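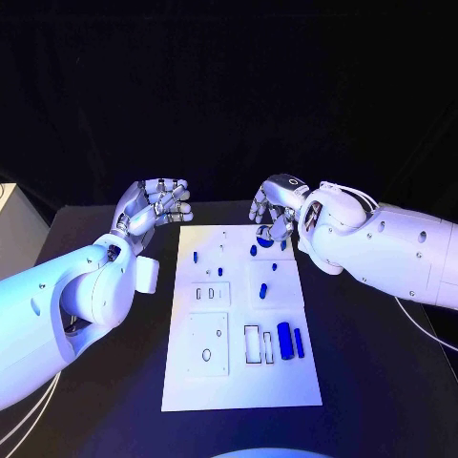 **Local News | Open Days**

I got to the Rustholm open day on Monday a little before it filled up, and I went straight to the robot with the board of pegs. So did everybody else! By the time I'd found a good spot there were people three deep behind me, a few with kids up on their shoulders.

Natsumi Nagano was running the demo, and she was great with questions. The white board has blue pegs and cylinders on it, plus slots and holes in different shapes, and the robot works on it with two hands (real fingers, thumbs and all). Nagano told us her team has logged 1,577 practice runs on boards like it — and yes, she still gets nervous with a crowd watching.

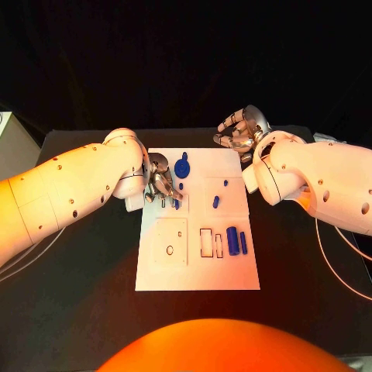
I asked what all this is for, and she said small assembly jobs, the fiddly kind that make your fingers ache by lunchtime. Corey Tipoki, who was standing next to me, did that kind of work for years and wanted to know how fast it goes. Slower than him, she said. He looked pretty pleased!

Rustholm counted 397 visitors through the door, and the demo ran every hour until closing. Jussara Rocha at the front desk says the next open day is planned for February, with 50 places set aside for school groups. Call ahead if you want one.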